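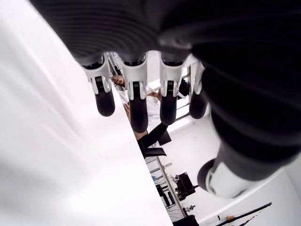

Wrist cam view, four fingers and the thumb. Lab coat in the background is my labmate.

6 min read

Third finger goes limp mid-grasp, only when the wrist is rolled. Ideas?

jointgoblin
Aug 31, 2024

Hi all! First real post after a long time lurking, and I'm bringing you a weird one.

We run a Jutach hand (four fingers plus thumb, tendons, motors back in the forearm) on a bench arm. I love this hand. It picked up a grape last month and I made everybody in the hallway come watch the replay. But for the past couple of weeks the third finger has been going slack in the middle of a grasp. No warning, no grinding, it just lets go like it fell asleep. The other fingers keep squeezing, so whatever we're holding gets shoved out sideways. Yesterday that was a glass bottle. Empty, thank goodness, but it went off the bench and we had a fun time with the broom.

What I know so far:

It only happens with the wrist rolled past a certain point, palm facing down or nearly. Palm up I can cycle it all day.

The log shows the motor current for that finger dropping to zero, then a "position lost" fault, then the driver disables the channel. Other channels look fine.

It fails maybe one time in 20 with the hand cold and a lot more often once it's been running for a while.

I've swapped the driver board with our spare. No change. I've also re-tensioned the tendon, which made me feel useful and did nothing else.

Anybody seen this? I'd rather not send the whole thing back, the turnaround is long and we have a demo in October that I'm really excited about.

----

Urrego_fan
Ooh, I like this one. Wrist angle plus heat plus one channel sounds like a cable to me. The encoder lines on those run through the wrist in a bundle, and there's a tight spot right where it turns past the roll joint. Bend it enough times and one conductor cracks inside the jacket. You won't see a thing from outside.

Put a meter on the encoder supply wire for that finger, roll the wrist slowly by hand with the power off, and watch for it to open up. Wiggle as you go!

----

MTamayo
Milagros Tamayo here, I look after two of these at a teaching lab.

I'm going to push back a little on the cable theory. A cracked conductor usually shows up as noise first. You'd see the position jumping around for days before you got a clean drop to zero. Does your log show any jitter before the fault? If it's clean right up to the moment it dies, I'd look at the thermal cutout on the motor. Holding palm down with a load puts more work on the fingers, the motor warms up, the cutout trips. Ours did this and a lower grip current fixed it the same afternoon.

----

jointgoblin
Thank you both!! Milagros, no jitter that I can see, but our logging is slow (50 Hz), so I could be missing it. And the failure with an empty hand bugs me about the thermal idea. It'll drop out palm down holding nothing at all, just opening and closing. Less often, but it does it.

----

MTamayo
Okay, empty hand is a point for the cable people. Still, check the motor temperature before you go cutting anything open. Those wrist covers are a pain to get back on.

----

pell_mell
Can we talk about the bottle for a second? I see somebody in a lab coat working pretty close by in your photo. I don't mean to be the fun police, I run hands like this too and I think they're the coolest thing in the building. But you have a known fault that throws objects, and you're still cycling it with people in reach.

One disabled finger should stop the whole grasp. If your controller lets the other fingers keep pushing at full force after a channel faults, I'd call that the real problem, and the dead finger is just how you found out.

----

Urrego_fan
Hmm, I half agree. If you stop everything on a single fault, what does "stop" mean? If you cut the motors, the hand opens and you drop the thing anyway. Onto a foot, maybe. I'd want it to hold where it is.

----

pell_mell
Hold where it is, yes, at a reduced current, and stop the arm. I never said open the hand. We use the Zondance safety layer for it, but you can do the same thing with a few lines in your own loop: any channel fault, freeze the targets, cap the current, halt the arm, beep.

----

MTamayo
Freezing is fine for a bottle. For anything soft or alive I'd want it to let go. We teach students with these and sooner or later somebody offers it a hand to shake. So "always hold" makes me nervous.

----

pell_mell
Fair. Then it should depend on the task, and whoever starts the task has to pick. I'd still take either one over what it's doing now, which is three fingers and a thumb fighting over a bottle.

----

jointgoblin
You're both right and I feel a bit sheepish. I was so deep into chasing the finger that I hadn't thought about what the rest of the hand was doing. Talked it over with Colette (Moulin, she runs our lab) and we've stopped all the palm-down work with anyone at the bench. Soft test objects only until it's sorted. I'm writing the fault handler tonight, hold and halt, with a separate release button on the desk.

Meter arrives tomorrow, ours has a blown fuse and of course the spare fuse is also blown.

----

quietservo
Don't forget the connector. Everyone goes for the cable and skips the little plug at the forearm end. I had a pin backed out by a hair on my Musteteo hand and it behaved just like this: fine cold, bad warm, bad in one direction. Pushed the pin in till it clicked and it has been perfect since. Took me two weekends to find it and ten seconds to fix.

----

jointgoblin
OK, update, and it's a good one!

Power off, cover off, meter on the encoder supply for finger three. Rolled the wrist slowly. Solid, solid, solid, and then just past the point where it always fails, open. Rolled it back, solid again. I did it 7 times in a row because I was having such a good time. I may have cheered.

Then I remembered quietservo's post and before ordering a cable I held the plug still with one hand while my labmate rolled the wrist. Still opens. Then I unplugged it and measured from the pin side, to take the plug housing out of it. Still opens. So it's in the wire, somewhere in the wrist bend.

I also finally got faster logging going, and Milagros, there IS jitter. Tiny little blips for a few milliseconds before each dropout. We were just sampling right past them.

----

MTamayo
Ha! I'll take that. Good to know about the logging, I'm going to check what rate ours runs at. Now I'm a bit less sure that the lower grip current was what cured mine.

----

Urrego_fan
Yesss. When you put the new cable in, leave more slack in the loop than the factory did, and don't zip tie it right at the bend. Tie it a little way back on both sides so the bend is spread out. And swap the whole bundle while you're in there. The wires next to the cracked one have had the same number of bends.

----

quietservo
Seconding the whole bundle. Also take a photo of the routing before you pull anything. I didn't.

----

pell_mell
Glad you found it. How's the fault handler? Did you test it by pulling a channel on purpose?

----

jointgoblin
Did it this morning with a foam block. I put in a fake fault on finger one, then on the thumb, then on two fingers at once. Arm halts, grip stays put, it beeps. The thumb one was interesting: with the thumb channel disabled there's nothing much to hold against, so the block slid out slowly even with the targets frozen. Not violent at all, but it did fall. So I'm adding a soft mat under the work area, and the arm now stays low over the bench whenever it's carrying something.

Bundle is ordered. I'll post the routing photos once it's in, and the faster logging script too if anybody wants it.

----

MTamayo
I want it, please!

----

kestrelbench
Can someone tell me if the older Jutach wrist has the same bend? Mine has the round cover, four screws, and finger two has started doing something that sounds a lot like this.

----

Urrego_fan
Same bend, tighter if anything. Start with the meter. And start your own thread so we can all pile in on it!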